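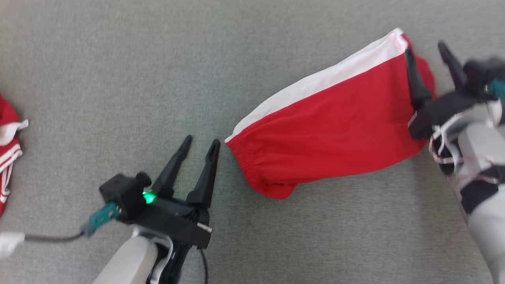
Red pants with the white side stripe, on the carpet for folding.

I fold on the floor. I know there are people with a proper folding table, or a bed that's clear by noon, but my bed is usually holding the next load and my kitchen table is holding everything else, so the carpet it is. I've been doing it this way for years and I've picked up a lot of little habits, especially for the slippery, bunchy stuff like track pants and joggers with elastic at the ankles. A few of you asked after my T-shirt post, so let's do pants!

First, the floor

Vacuum before you dump the basket. I skipped this on Sunday and spent longer with the lint roller than I did folding. Low-pile carpet is the best surface I've found for this job, better than hardwood, where anything shiny slides away from you the second you let go. Carpet holds on to the fabric a tiny bit, so when you smooth a leg out it stays smoothed out. If yours is thick and shaggy, put a flat sheet down first (a fitted sheet will fight you, and you've got enough to fight).

Sit with the pile behind you and the clear floor in front. I used to do it the other way around, with the pile in front, and everything I folded got buried by the next thing I pulled out. Kneeling is fine for a small load. For a big one I sit on a couch cushion and my back thanks me the next morning.

Use the stripe

If your pants have a stripe down the side, you're in luck, because somebody at the factory has already drawn you a fold line. Pick them up by the waistband, give one good shake, and lay one leg on top of the other so the stripe runs along the outside edge from top to bottom. If the stripe wanders toward the middle halfway down, the leg has twisted. Don't try to pat it back into place. Take hold of the cuff with one hand and the waistband with the other, give a gentle tug, and it will roll itself around most of the time.

No stripe? Use the side seam. It's harder to see on dark fabric, so run your thumb down it and let your fingers find it.

The seat of the pants always makes that little triangle that sticks out at the crotch. Tuck it in flat so the whole thing is one long rectangle. I left that triangle alone for most of my adult life and could never work out why my stacks leaned!

What to do about the elastic cuffs

Gathered cuffs are the reason joggers never fold like jeans. The cuff is narrow and puffy, the leg above it is wide and floppy, and if you fold the cuff to the outside you get a lump on top of the pile and everything above it slides off.

So fold the cuff in. I bring the cuffs up to just short of the waistband, not all the way, leaving a gap as wide as my hand. Then fold from the bottom again, in half or in thirds depending on how deep your drawer is, and the puffy part ends up buried in the middle where it can't bother anyone. Kids' sizes only need the one extra fold. Long adult pairs want thirds.

Please don't iron the cuffs flat. I did that once with a pair I really liked and the elastic was never the same – wavy on one side and tight on the other. A quick smooth with your palm is plenty.

Standing up or lying down

I go back and forth on this. For a while I had all our pants standing up in the drawer like files, and it does look wonderful when the drawer is full. When it's half empty on laundry day they all flop over like tired dominoes. I ended up buying a Tidik divider, the plain kind you slide along to make the space smaller as the drawer empties, and that fixed the flopping. A shoebox with the lid off does the same job for nothing, so try that before you spend any money.

Jeans and anything stiff I still lay flat in a stack, and I stop at five pairs. Past that you're pulling the bottom one out like a magician with a tablecloth.

A word about red

Red and white together makes me nervous in the wash, and it should make you a little nervous too. For the first few washes I turn anything bright red inside out, use cold water, and keep it with the other reds and the dark stuff. To check whether a pair is likely to bleed, dampen a white washcloth and press it against an inside seam for a minute. If the cloth comes up pink, that pair gets washed alone for now. It's the white stripe I'm protecting as much as the rest of the load, so don't let red things sit in a wet heap in the machine, either. Take them out when the buzzer goes (says the woman who forgets every other load).

If you do get a pink stripe, don't put it in the dryer. Rewash it right away in cold with a color-safe oxygen booster, and check that the care label allows it. I've saved one pair like that and lost another.

I hang stretchy pants to dry over a rack by the middle of the legs. If the dryer is the only option, low heat, and out while they're still the tiniest bit damp at the waistband. Let them finish on the rack before you fold. Damp elastic in a closed drawer gets a smell, and then you're doing the whole load again.

Bits and pieces

Pull the drawstring even before washing and tie it in a loose bow. I've fished enough of them back through with a safety pin to last me.

Check the pockets before they go in, then again while you fold. Tissue is the enemy.

Fold all the pants first, before the shirts. They take up the most room in the basket, and once they're gone the rest feels like nothing.

Put each person's stack on its own patch of carpet, close to the door, and carry them out one at a time. I've tried the tower of everyone's laundry under my chin and I don't recommend it on stairs.

Socks are next. I have a whole bag of singles to get through before I can write that one with a straight face, so give me until February.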